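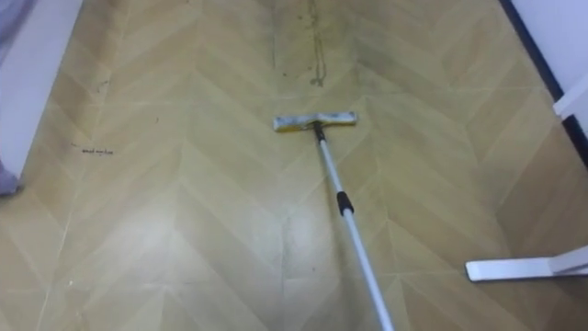

객실 청소 직원 모집과 관련해 먼저 근무 내용이 바뀐 점을 알려 드립니다. 파리어는 장기 투숙 객실의 바닥 청소 일부를 로봇으로 옮기고 있습니다. 대상은 객실 67실 가운데 21실입니다. 이번에 뽑는 직원은 이 21실을 맡으며, 나머지 객실은 지금처럼 사람이 모두 청소합니다.

로봇은 평대걸레로 바닥을 밉니다. 침구 교체, 욕실, 창틀, 쓰레기 분리는 사람이 합니다. 바닥 상태를 보고 로봇에 맡길지 직접 닦을지 정하는 일도 사람의 몫입니다. 종이 조각이 떨어져 있으면 먼저 줍고 시작합니다.

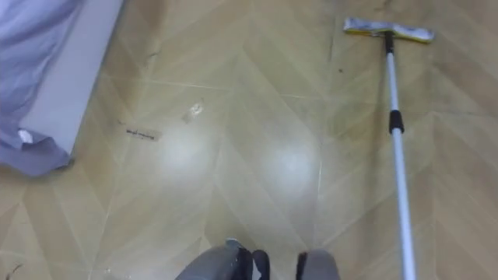
**파리어 시설운영본부 객실관리팀**

## 모집 내용

- 직무: 객실 청소 및 로봇 작업 보조
- 인원: 2명
- 근무지: 바라하스 레지던스
- 근무 시간: 오전 9시~오후 3시(휴게 1시간 포함)
- 고용 형태: 계약직 1년, 평가 후 무기계약 전환 가능
- 급여: 기존 객실 청소 직원과 같은 호봉표 적용, 로봇 보조 수당 별도

## 하는 일

출근하면 그날 배정표를 받습니다. 로봇이 들어가는 객실은 배정표에 따로 표시됩니다. 문을 열고 바닥에 늘어진 이불이나 커튼을 올려 둔 다음 걸레 패드를 확인하고 작업을 시작시킵니다. 작업 중에는 같은 객실에서 다른 일을 해도 되지만 로봇의 팔이 닿는 범위에는 들어가지 않습니다. 끝나면 바닥을 눈으로 확인하고 기록지에 적습니다.

기록지는 한 장이고 손으로 씁니다. 프로그램을 다루는 업무는 없습니다. 로봇이 멈추거나 넘어질 것 같으면 정지 버튼을 누르고 스쿠스티스 정비 담당에게 전화합니다. 직접 고치지 않습니다.
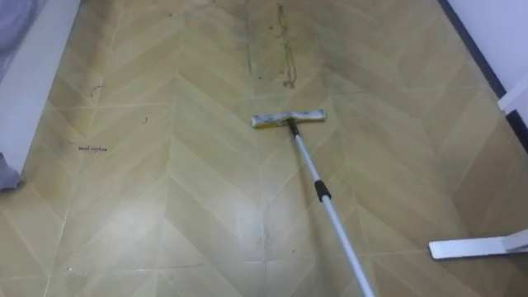

바닥 확인은 이 직무에서 시간이 가장 많이 드는 부분입니다. 예전에는 닦으면서 바로 보고 힘을 더 주면 됐지만, 이제는 닦는 일과 보는 일이 나뉘었습니다. 걸레판 앞쪽에 길게 뻗은 짙은 얼룩 같은 것은 기록지의 '재작업' 칸에 적고, 로봇을 다시 보낼지 손으로 지울지 판단합니다. 판자 무늬의 이음선을 따라 검게 보이는 부분도 확인 대상입니다. 재작업이 많다고 직원 평가에서 점수를 깎지는 않습니다.

## 기존 직원에게 달라지는 점

로봇 도입을 이유로 한 감원은 없습니다. 바닥 담당이던 직원은 본인이 원하면 이 직무로 옮길 수 있고, 옮기지 않아도 근무 시간은 그대로입니다. 1인당 하루 배정 객실 수는 11월에 다시 정합니다. 그때까지는 로봇 객실이라는 이유로 배정을 늘리지 않습니다. 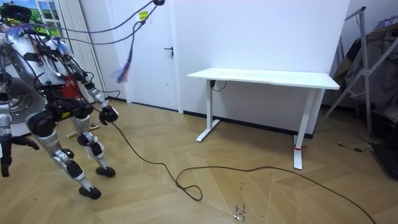

파르빈 나바라트남은 허리를 굽히는 일은 줄었지만 기다리는 시간이 생겨서 처음 몇 주는 일의 순서를 다시 익혀야 했다고 말했습니다. 옆에서 기계가 움직이는 것이 신경 쓰이는 사람에게는 맞지 않을 수 있다고도 했습니다. 이런 점이 걱정되면 지원 전에 현장을 보러 오셔도 됩니다. 방문은 전화로 예약합니다.

## 지원 자격

- 객실 또는 건물 청소 경력 6개월 이상
- 한국어로 짧은 기록을 쓸 수 있는 분
- 로봇 관련 경험은 보지 않습니다

교육은 모두 47시간이며 유급입니다. 전반은 존우드 교육장에서, 후반은 바라하스 객실에서 진행합니다.

## 지원 방법

이력서 한 장을 객실관리팀에 내시면 됩니다. 방문 접수와 우편 접수 모두 받습니다. 마감은 2018년 4월 17일이고, 우편은 마감일 도착분까지 인정합니다. 면접은 하디 마스리 팀장이 현장에서 진행하며, 면접일은 서류 합격자에게 따로 연락드립니다.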